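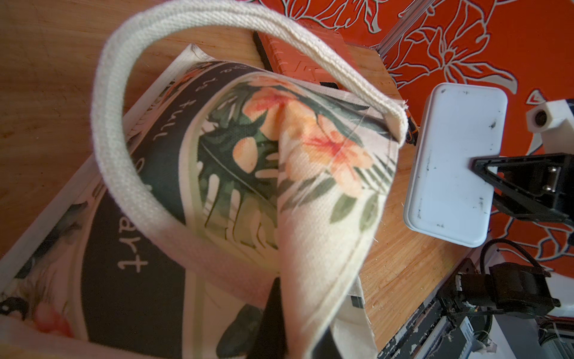

Bukstead Magazine, Home & Habits Desk

The Bag of Bags

Every household has one hook that has given up. Ours is behind the kitchen door, and in October it came out of the wall with a chunk of plaster and 18 canvas totes still attached.

I had come by them honorably. One was from a bookstore in Dradholm, two were from weddings, and several were bought at a checkout by a woman who had left all her other totes in the car. My favorite has hibiscus and monstera on one side, like a vacation somebody else took. The other side offers a painted face with serious eyelashes and some lettering that I have only ever read upside down, while looking for my keys.

Şengül Başaran, who repairs bags in a shop the width of a hallway, told me to bring the worst ones in. She ignored the prints and went straight for the straps. "Look where it joins the rim," she said, tugging a loose thread. "The flowers will be fine."

Her rules are short. Fold the bag along its seams. Restitch a handle when it starts to fray, and don't wait for the melons. Give away anything you wouldn't carry to the dentist.

I got down to seven. Then Sosel had a sidewalk sale, and they were giving out totes.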